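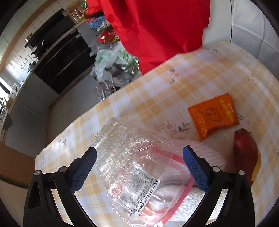 Slide 4. Hand-held gripper, blue pads, on a zip-top bag in cling film.

Home | Program | Speakers | Slides | Contact

Speaker notes, Zewditu Woldegiorgis, March 21, 2018

Leave the slide up while people sit down. Start with the bag. Clear plastic, red zipper strip running across at a slant, crinkled film around it. Ask the room which part they would grab. Wait for an answer, even if it takes a while.

The Humer brochure says its pads "handle flexible packaging." Ask what that means. Handle for how long? From which side? I wrote to them in February and got the brochure again.

What we ran: 400 grasps, bags and packets only, split between the Humer jaws and the Gondeck jaws. Humer held for the full lift on 176 of its 200. Gondeck managed 194. Do not let anyone write down that Gondeck won. We changed operators halfway through the Humer set and I don't trust the comparison. Say this before the questions, or Drollberg will say it for me.

Point at the pads. The texture gets the credit in every sales talk I've sat through. We never ran smooth pads on the same jaws, so I can't tell you what the texture does – and I doubt the sellers can either.

Point at the tablecloth, the snack packet, the mango. Haverford tests on a bare gray plate with one object on it. Fine for repeat runs. I would not buy a gripper on those numbers for a kitchen.

Cost, if asked: some 520 dollars for a spare set of jaws. Pads are extra. Pause there.

Skip slide 5 if we're short on time, the force plots are hard to read from the back anyway.

Slide 6 is the failures. Play the clip twice, no talking the first time. Then take questions on pads only and hold the camera questions until after slide 9.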